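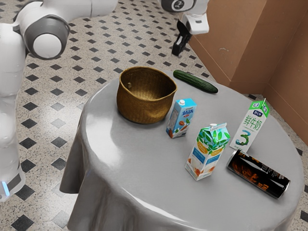 *A round table with the cloth hanging nearly to the floor.*

**Tablecloths** are fabric covers for tables, and I've loved them since I bought my first in Drusteck! The drop is how far the cloth hangs past the edge - 6 inches is casual, while 30 takes most tables right to the floor. Round tables are my favorite (you get those soft folds all the way round).
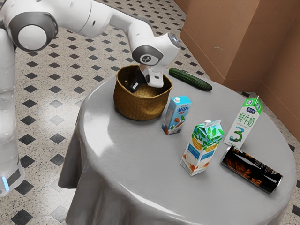

*Light gray cloth, with a woven basket.*

I wash mine every June, cold, and iron them while they're still damp.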